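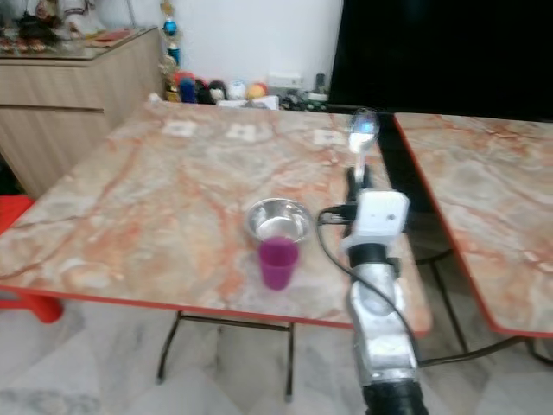

Station safety checklist with comments
Demonstration recording, tabletop tasks
Site: Grarnar
Checked by: Ruba Matar
Reviewed by: Hala Tannous
Date of check: Mar 18, 2022

Scope: one arm station recording cup and bowl examples for the Zultden training set. The check is done before the first episode of a shift and again if the arm, the tables or the cabling have been moved. Mark each line OK, FIX or N/A. A FIX in section 1 or 2 stops recording.

1. Arm and mounting

1.1 Base fixings tight, no movement when pushed by hand. OK
1.2 Collar and housing screws present and tight. OK
Comment: one screw on the collar had backed out by half a turn. Tightened and marked with paint pen.
1.3 Gripper opens and closes fully with nothing in it. OK
1.4 Gripper fingers clean, no cracks or loose pads. OK
1.5 Arm holds position for one minute with the operator's hands off the controls. OK
1.6 Speed limit set to the recording value, 200 mm per second. OK
Comment: it was at 400 when I switched on, left over from the replay tests. Please put it back after replay. I have written this in the log as well.

2. Stopping the arm

2.1 Emergency stop within reach of the operator's seat. OK
2.2 Emergency stop tested with the arm moving. OK
2.3 Arm does not restart by itself when the stop is released. OK
2.4 Second person knows where the stop is. OK
Comment (Hala): ask them to show you. A yes is not enough for this line.

3. Cables

3.1 Cable from the housing has enough slack for the full reach. OK
3.2 Cable does not catch on the arm when it folds back. OK
3.3 Floor cables clear of walkways and chair legs. FIX
Comment: the black cable runs along the floor under the tables, between the legs. Fine while people are sitting, but anyone pulling a table will take it along. Needs clips or a floor cover.
Comment (Hala): floor cover ordered from Tsoukalas. Until it is fitted, do not shift either table with the power on.
3.4 Wall outlet not overloaded, plugs fully in. OK

4. Tables and floor

4.1 Folding legs locked. OK
4.2 Tables do not rock when leaned on. OK
4.3 Gap between the two tables too narrow for fingers to be trapped by accident. FIX
Comment: narrow, but a small finger would go in. Either close it up or tape over it. It also matters for the data, as a dropped cup could roll there and the episode would be lost.
4.4 Floor dry. OK
Comment: tiles are slippery after mopping — leave them to dry before anyone stands by the arm.
4.5 Chairs outside the arm's reach, apart from the operator's. OK

5. Objects for the task

5.1 Only objects on the task sheet within reach of the gripper. OK
Comment: steel bowl and purple cup, as on the sheet.
5.2 No glass, no sharp edges, no liquid. OK
5.3 Cup checked for splits. OK
Comment: bin it at the first split. There are spares in the Grornulow box.
5.4 White patches along the back of the table stuck down flat. OK
Comment: do not peel them off and re-stick them by eye. If one lifts, stop and measure it back in.
5.5 Things kept behind the table are out of the arm's reach. OK
Comment: passes at full stretch, but only just. I would move the small items further along before we start the long reach tasks in June.

6. Recording

6.1 Camera view shows the whole bowl and cup at the start position. OK
6.2 Lens clean. OK
6.3 Screen behind the second table off. OK
Comment: reflections and moving pictures get into the examples. Check it again after breaks.
6.4 Free disk space for the shift. OK
6.5 Test episode recorded and played back. OK
Comment: episode 311, kept as a test and tagged so it is left out of training.
6.6 Failed grasps kept and labelled as failed. OK
Comment (Hala): still seeing some deleted. Keep them, including the ones where the cup tips over. Delete only if a hand came into reach of the arm, and then fill in an incident line too.

7. People

7.1 Operator trained on this arm. OK
7.2 Long hair tied back, no lanyards or loose sleeves. OK
7.3 Break taken after each block, up to 200 episodes in a shift. OK
7.4 Nobody resets the objects while the arm is live. OK
Comment: the operator says "clear" and waits for the answer before moving.

Result: recording may go ahead. Two items open, 3.3 and 4.3.
4.3 to be taped before the next shift — Ruba.
3.3 stays open until the floor cover is in — Hala.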